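Handout 4: Rules for recorded handling work, and which of them to believe
Course in applied automation, module on standards and good practice
Notes: Normunds Jõgi

Bring the safety sheet from handout 3. We will need it when we get to the part on hands.

Most of you will at some point be given a document called a code of practice. Read it with a pencil. A good rule tells you what to do, when to do it and how another person could check that you did. A rule that fails on the third point is a wish. The Sirkness guide, which you were asked to read for today, has a great many wishes in it. "Operators shall take due care with shiny objects" is my favourite. Due care by what measure? Checked by whom?

Compare the Burkach rule on the same matter: see-through and glossy items are to be recorded under the same lamps, on the same table top, and the operator signs the lamp setting before starting. It is dull and it can be checked. Whether it does any good is a separate question, and Burkach gives no evidence that it does. I have asked twice.

Three questions to put to any rule in this module:
Who can tell that it was broken?
What is it meant to prevent, and did that ever happen?
What does following it cost in time?

The third question gets left out. At Zavivier the checklist before each recording grew to 290 lines over two years. Margus Lūse worked there at the time and kept the old versions, which he has let us use. Go through the last of them and you will find five lines asking for the same thing in different words. People ticked the lot in one stroke of the pen. A list that long measures patience. 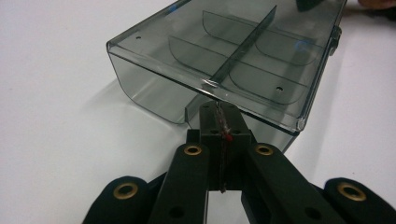
Bakos, November

The tinted box with the divider down the middle is a fair test of the written rules, so we will use it for the exercise. Grey see-through plastic on a white top, rounded corners, thin bright edges where the light lands. Look at where the block of the gripper meets the near rim and ask what the Sirkness guide would have you write down. "Contact made" is the only entry its form allows. It has no space for where on the rim, and none for the fitting that sticks out on the right-hand side, although a latch or a hinge is just the sort of thing a finger catches on.

Then look at the top right corner. There seems to be a fingertip at the far end of the box, or just beyond it. Sirkness says hands should be "kept clear where practical". Burkach says the log must state whether a second hand was used to steady the object. I prefer the second, with a reservation: a log entry written at the end of a long shift is worth what you would expect. If the rule matters, the entry has to be made there and then.

Exercise, to be done in pairs
Pick 2 rules from each guide that apply to the box. Rewrite each one so that a stranger could check it from the log alone. Then strike out any rule you cannot give a purpose for, and say so in writing. Keep the whole thing under 500 words. I stop reading at the limit.

A note on the word "standard". Neither guide is one. Both are house rules with a cover page - useful in places, but they bind only the people who signed up to them. Please do not write "the standard requires" in your answers when you mean that a firm would like it.

Next time: Lūse on incident reports. Read the two short ones at the back of the reader and leave the long one.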